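Chapter 4
Inside the Tower

The first computer I ever opened belonged to my uncle, and I put it back together with two screws left over. It ran fine for years. I kept those screws in a jar on my desk for a long time, and I still think about them whenever somebody in my evening class at Nulham tells me they're scared of breaking something. You might break something! I've broken plenty. But a desktop tower is a pretty forgiving thing to learn on, much more so than a phone or a thin laptop, and by the end of this chapter I'd like you to be able to open one, name the big pieces, and take out the ones that come out easily.

In the first three chapters we stayed on the outside of the case – ports, cables, what plugs in where. Now the side panel comes off. Shut the machine down, pull the power cord from the wall, press the power button once with the cord out, and lay the case on its side so the open side faces the ceiling. Pick a table with lots of elbow room. I once tried this on an ironing board, and I don't recommend it.
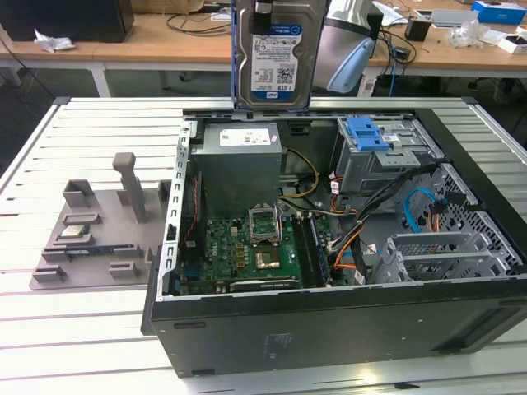 Every case is laid out a little differently, but the same handful of parts turns up again and again, so learn those and you can find your way around almost anything. The storage drive is a good one to start with, because it usually tells you what it is. A 3.5-inch hard disk carries a label on its face, and if you read "1.0TB" there, as on the drive held over the back of this case, you know its capacity before you've plugged in a thing. Memory is the next easy one: long, thin sticks standing on edge in their slots, usually beside the processor socket. The processor itself is much smaller than people expect. My student Farzana Magsi thought the heatsink was the processor for two whole weeks, and she was a little cross with me for not mentioning it sooner. She was right, too. The heatsink is the chunk of metal that carries heat away, and the chip sits underneath it.

Then there are the wires, which is where most beginners freeze up. Don't! Power leads run out from the power supply to the board and the drives, and they tend to come in bundles with fat plugs on the ends. Data cables are thinner. A SATA cable, the kind that links a drive to the board, has a small flat plug at each end and only fits one way around. Before you unplug anything, draw it. A bad drawing is fine (mine look like spaghetti), and you'll be glad of it an hour later when you're staring at two plugs that look like twins. 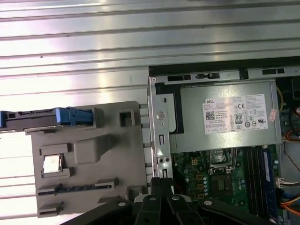 Can I open up the power supply to clean it?
Please leave it closed. The parts inside can hold a charge after the cord has been pulled, so blow the dust out through the vents with canned air, and if the unit is bad, replace the whole box.

Its label is worth reading, though. You'll find the maker there and the output in watts, and you'll want that second figure if you ever add a hungry graphics card. Copy it into your notebook on the same page as your drawing.

Now for the part that deserves slow hands, the processor socket. On many boards a little lever runs along one side of a metal frame. You press the lever down, ease it sideways, and let it come up, and the frame lifts with it. The chip can then be picked up straight by its edges. On sockets of the kind with pins in the board, those pins are very fine and they bend if you so much as brush them with a sleeve.
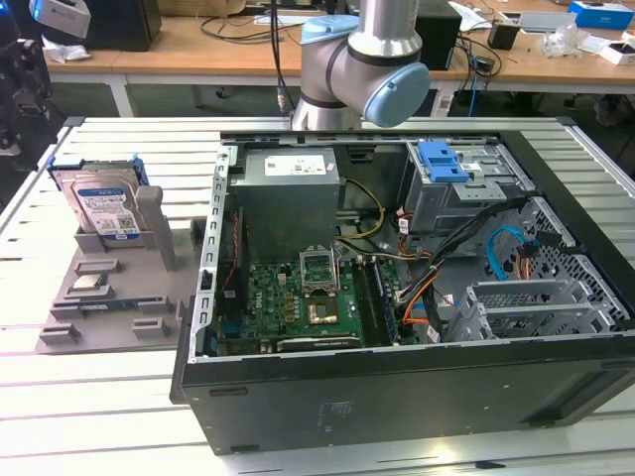

So roll your sleeves up, take off your bracelets, and put the chip down somewhere you won't set your coffee. When it goes back in, line up the small triangle in its corner with the mark on the socket and lower it without pushing. If it doesn't sit flat, lift it and look again. The lever does the pressing when you close it, and it takes more force than feels polite – Naveed Abbasi, who taught me this, used to look away while he did it.

Before you go on to Section 4.1, find an old tower that can be spared, a medium Phillips screwdriver, and a saucer for the screws.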